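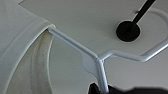 A knit shirt that hangs for a season between wearings will usually fail at the neckline before it fails anywhere else. The seams hold, the hem holds, and the rib around the collar slowly gives up its recovery until the front sits lower than it did. Part of the damage comes from the garment's own weight on the hanger, and part comes from the way the hanger goes in. On a coated wire hanger like the white one here, the arm comes straight out through the opening of the garment, and the cloth at the rim is within easy reach of the place where the wire bends. Cloth that is dragged across that bend is stretched locally, in a band much narrower than the hand that does the pulling.

Wen-hsiung Ho, who ran textile testing for a workwear maker before moving to the Moltport garment store, keeps a drawer of hangers there for comparison. Most are wire. He regards wire as a reasonable material that is commonly used for the wrong load. A round wire presents a small contact area. Under a light woven shirt the pressure along that line is low, and the cloth recovers overnight. Under a heavy cotton knit, the same line can leave a raised point at each shoulder, known in the trade as a pip.

"People blame the fabric weight first," Ho says. "I would look at the shape of the shoulder, then at how long it has been hanging. Weight comes third."

The store at Moltport holds 800 garments on rails and a further 600 folded in shallow drawers. The division was set by construction. Wovens with a structured shoulder are hung. Knits are folded unless they are in regular rotation. Bias-cut pieces are always folded, as are garments with heavy trim at the hem, where the load on the shoulder is greatest in proportion to the strength of the cloth.

A domestic closet can follow the same scheme with some relaxation. A T-shirt that is worn every week may be hung without visible harm. One that is put away in June and not wanted until the following spring should come off the hanger.

Coatings

Bare steel wire is rarely a good choice next to pale cloth. Where the finish is damaged, moisture reaches the metal and a rust mark can transfer to the fabric. Such marks are acidic to treat and seldom come out completely from cotton without some loss of strength. A polymer coating separates the metal from the cloth and adds a little diameter, which lowers the contact pressure slightly.

The coating has its own failure points. It is thinnest on the outside of a tight bend and most exposed at any cut end. Arnar Eyvindsson, who buys for the Justetti laundry, inspects hangers at the neck and at both shoulder tips and ignores the straight lengths. He runs a cotton swab over each bend. If the swab snags, the hanger is discarded. If it comes away brown, the garments that were on it are checked too.

Justetti replaces its coated hangers on a cycle of seven months. Eyvindsson considers this conservative for a household, where a hanger may be handled a few times a month. In his plant it passes through a finishing cabinet with steam and is handled several times in a shift.

Friction is the other property that varies with coating. A glossy surface lets cloth slide, which is useful during loading and a nuisance afterward. Wide-necked garments migrate toward one side and end up supported by a single shoulder. A matte or flocked surface holds the cloth in place but grips it during insertion, and the user compensates by pulling harder. For T-shirts, Eyvindsson prefers the glossy finish and accepts that a few will need to be recentered.

Loading

Kirsten Ladefoged trains finishing staff at Dreßler, and her instructions on T-shirts take up half a page. The hanger enters from the hem. The garment is laid flat, the hook is passed up through the body, and the hook comes out at the neck with the arms already lying under the shoulders. The neck opening has to admit only the hook and stem, so the rib is not stretched at all.

Loading from the neck is quicker and is what most people do at home. Ladefoged permits it for woven shirts with the top two buttons open. On a closed neckline she does not, with one exception: a narrow hanger tilted nearly vertical, one arm fed down into the body, the second arm following after the garment has been gathered toward the first. Her test is that the rib should stay slack throughout.

Removal deserves the same attention and generally gets less. Pulling a shirt downward off a hanger that is still on the rail puts the whole force through the neck. The hanger should be lifted off first and withdrawn through the hem.

Discoloration

White cotton in storage often yellows unevenly. The usual sites are the inside of the collar, the underarm and the inner face of folds. Residual body oils are colorless when fresh and oxidize slowly. Antiperspirant salts bind to the fiber and accelerate the change. Residual detergent contributes as well, particularly where the rinse was short.

Mafalda Azevedo, a conservator who advises the Pritano mill on its pattern archive, checks the inside of a garment before the outside. She turns the neck out under daylight and compares it with the inner hem, which sees little skin contact and serves as a reference for the original shade. A difference at the neck alone points to oils. A difference everywhere points to rinsing or to the storage materials.

For household pieces, Azevedo recommends a long soak in warm water with an oxygen bleach before storage, followed by a second rinse. Chlorine bleach is best avoided on blends containing elastane, including most collar ribs, as it attacks the elastic component. The garment should be fully dry before it is folded.

Folding introduces creases, and creases are a mechanical load of their own. At the Pritano archive, each fold is padded with a roll of unbuffered tissue and the position of the folds is shifted once a year. At home, a loose fold in thirds with nothing heavy on top is sufficient for a T-shirt. The collar should lie flat, facing up, with the rib closed to its natural width.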